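About Jilura
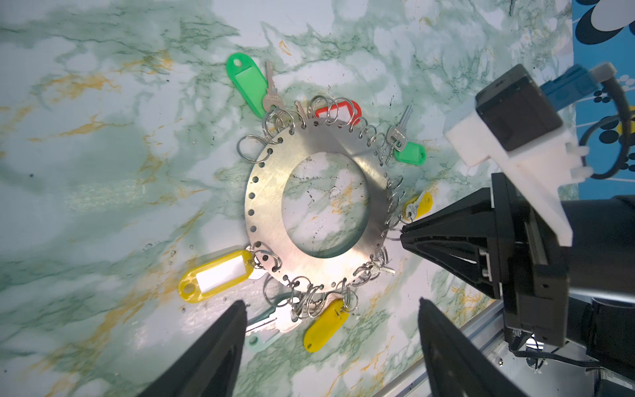
I'm Siham Darwish, and I started Jilura after nine years of sitting in the back row of inquests and taking notes that were no use to anyone but me. I was a court clerk before that, and I can still tell you more than you want to know about jury summonses. Jilura helps families get ready for an inquest or a public inquiry after somebody has died in a way that raises questions: in custody, on a hospital ward, at work, under supervision in the community. We explain the process, sort the paperwork, sit with people in the hearing room and write up what was said each day in words that make sense at nine o'clock at night when you're worn out. A lot of what lands on our desk is about who held which responsibility at which hour, and if you've ever looked at a big flat metal ring with a key on one split ring and nothing at all on the next, you'll have a fair idea of how a custody record can read. Somebody has to go round it hole by hole. That's a good part of my week.

How it started

I'd been helping a neighbor's family get through a coroner's hearing, informally, for no money, mostly at their kitchen table. They had a lawyer, and a decent one, but the lawyer had two hours a week for them and they had questions at every hour there is. What does "disclosure" mean? Do we have to stand up? Can my mother leave the room when they play the recording? Why is the other side allowed four attorneys? I knew the answers to some of those and knew who to ask about the others.

After that hearing a second family called me, then a third, and by the time the fourth one called I had a filing cabinet in my bedroom and my sister had begun making remarks. I rented one room over the old Follcombe building, on the side where the buses stop, and put a name on the door. Jilura was the name of my grandmother's house, or what she called it anyway, and it was the one word I could spell out over the phone without getting upset.

We've since taken the room next door as well. The wall between them is still there. We talk through it.

What we do

Most people come to us after they've gotten a letter with a date on it. Sometimes the date is months away and sometimes it's a week from Monday, and we work with either one.

We start with a long conversation, usually at our place and sometimes at yours. Bring whatever you have. People show up with grocery bags full of paper, with phones full of screenshots, with one single envelope they haven't been able to open. All of that is fine. We'll open the envelope with you or we'll open it first and tell you what's in it, whichever you'd like.

Then we build a timeline. I know that sounds dry – it's the most useful thing we make. Every record gets a line: the call that was logged, the check that was signed for, the shift that changed over, the email that went to an address no one was reading. We put the source next to each line so your lawyer can find the page in a few seconds. Last year our longest timeline had 1,045 entries in it, and Maysoun read every one of them out loud to me over three afternoons while I checked the dates against the originals. We found two that had been typed with the wrong month (March for May, both times) and one that belonged to a different person altogether.

During the hearing one of us goes with you every day if you want that. We keep a running note and we send you a summary each evening. We don't dress it up. If a witness said "I don't recall" eleven times we write that down, and if a witness was straightforward and kind we write that down too.

Afterward there's usually a stretch when everybody assumes you're done. The findings have been read out, the reporters have gone, and you're home with a binder. We stay in touch for as long as people want us to. Some families want to follow up on the recommendations and find out whether anybody did what they were told to do, and we'll help write those letters. Others would like to never hear the word "recommendation" again, and we understand that completely.

What we don't do

We aren't lawyers and we don't give legal advice. If you don't have a lawyer we'll help you look for one, and we'll tell you what to ask at the first meeting. We don't investigate either. No knocking on doors, no following anyone, no contacting witnesses. We get asked about that more often than you'd guess!

We don't talk to the press for you. Some families want to speak publicly and some don't, and if you do, we can help you put a short statement together and practice reading it. You get to stop at any point, including halfway down the courthouse steps.

We also don't tell you what the outcome will be. I've been wrong too many times to try.

Who we are

I run the place, which means I do the first conversations, most of the hearing days and the recycling. I take the bus to work and I'm usually in by seven thirty.

Maysoun Karam looks after records. She spent a long time in a hospital archive and can read handwriting that I'd have sworn was a drawing. If your file comes back to you with colored tabs down the side, those are hers, and there's a key to the colors inside the front cover. Please don't move the tabs.

Américo Carrilho came to us from probation. He worked as a supervising officer for most of his career and he's very good on the parts that outsiders find hard to follow – who is supposed to share what with whom, what a risk meeting looks like, how a decision gets written up and where it gets filed. He's also frank about how that work can go wrong, and he's had families be angry with him because of his old job. He thinks that's fair enough. If you'd prefer not to work with him, say so and we'll arrange it, no explanation needed.

Yara Harb joined us most recently. She does evening summaries and she handles interpreting, in Arabic herself and through people she trusts for other languages. She also rewrote every one of our leaflets after telling me, correctly, that my version of "What is an interested party?" was worse than the official one.

Samira Abu Hammour isn't on the payroll. Her brother's inquest was one of the first I ever sat through, and she now talks to newer families by phone when they'd like to hear from someone who's been there. She's told me to put on this page that she'll talk about anything, including food, and that you don't have to bring up the hearing at all.

What it costs

Nothing to families. We've kept it that way from the beginning.

The money comes from a few places. Awwad, a family foundation, pays the rent and a piece of two salaries. We run training days for employers and care providers on keeping records that will stand up to being read aloud, and they pay for those. The rest is donations, mostly small ones, and I write every thank-you card by hand, so if yours was hard to read I'm sorry.

We put out a printed guide called Before the First Day, which covers what to bring, where to sit, what the jury can and can't decide, how to ask for a break. The first print run was 2,000 copies and it went faster than we'd planned, so the next was 3,000. It's 80 pages with big type and a lot of white space for notes. It's free, and we mail it in a plain envelope. Several courthouses keep a stack at the front desk now and a couple of them have asked for more, which made my month.

Wukden

You might see this word on our letters. Wukden is our shared filing system, built for us by a small firm who were very patient about the number of times I changed my mind. Each family has its own space in it. You can see everything we hold about your case, you can see who has looked at it and when, and you can tell us to delete it. If you don't like computers we'll print the whole thing and put it in a box for you. Plenty of people choose the box.

How to find us

We're on the second floor of the Follcombe building. The front door sticks, so give it a proper shove. There's an elevator at the back, past the mailboxes, and it's slow but it gets there. We're open weekdays, and Saturday mornings by arrangement for people who can't take time off work.

There's a couch, there's tea and coffee, and kids are welcome – Yara keeps a drawer of markers and paper. If you get to the door and decide today isn't the day, just head home and call us some other time. You can also write. I answer the letters myself, generally within the week, a bit longer when we have a hearing on.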